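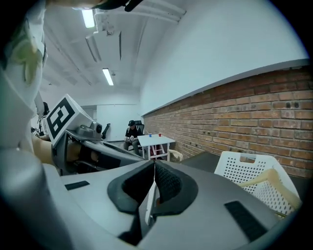

Skavance asked on the build page whether the finger pads have to go on before the marker cube. Yes. Pads first, cube last, else you knock it out of line.

4. Fitting the pads and cube (Clusix hand gripper, shared bench build)

4.1 Wipe both fingers. Let dry 15 minutes.
4.2 Press on the black pads, grippy side facing in. Hold each one, count to 36.
4.3 Close slowly. Pads should meet evenly, no rubbing at the tips.
4.4 Screw the cube on top, 2 screws, hand tight only.
4.5 Open and close 100 times, then recheck teh screws.

Note: repeat 4.4 for the second gripper. Same screws.

CAUTION: no glue near the lens. Keep fingers out of the gap when closng.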